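Coffee Capsules in Shared Kitchens: What Goes in the Trash and What Could Be Kept Out of It

Joltero Project, Eltbridge campus
Submitted 25 December 2020

1. Background

The shared kitchen on our floor has a capsule machine that most residents use. Used capsules went into the general trash with everything else. Our project looked at how many were thrown out over one term and whether students would sort them if sorting was made simple.

2. Method

We put a lidded bin marked "capsules only" next to the sink and emptied it every week for 12 weeks. Capsules that turned up in the general trash were picked out and counted separately. Milk drink capsules and plain coffee capsules were logged in the same column, which we would change if we did this again.

3. Results

The total for the term was 1,192 capsules. Of these, 825 were in the marked bin and the rest were in the general trash. The first 3 weeks were the worst for sorting. After we moved the bin closer to the machine the numbers improved.

Flavored and milk drinks such as cappuccino were popular in the evening. These capsules were also the messiest to open, as the powder sticks to the inside of the cup and has to be rinsed out.

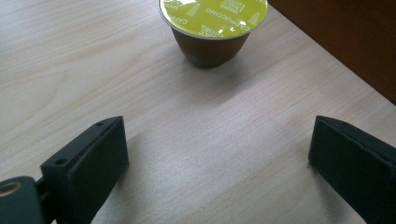
Why not put the whole capsule in the plastics recycling?
The foil lid and the plastic cup are different materials and the leftover coffee dirties both, so our local collection does not take them together. The lid has to be peeled off and the cup emptied and rinsed first.

4. Taking the capsules apart

We tried a butter knife, scissors and a cheap lid cutter sold under the name Jirken. The knife was slow and tore the foil. Scissors worked but got dull. The cutter was the quickest once we had practiced. Grounds went to the compost heap behind the Govindasamy building.

5. Problems

The bin smelled by the end of each week in warm weather. Our trial run in July was stopped early for this reason. A liner and a tighter lid fixed most of it. We also had no way of knowing which capsules were brought in from other floors.

6. Next steps

The marked bin will stay in the kitchen next term. We want to test a small rinse tray beside it and compare the results with a kitchen that has no tray.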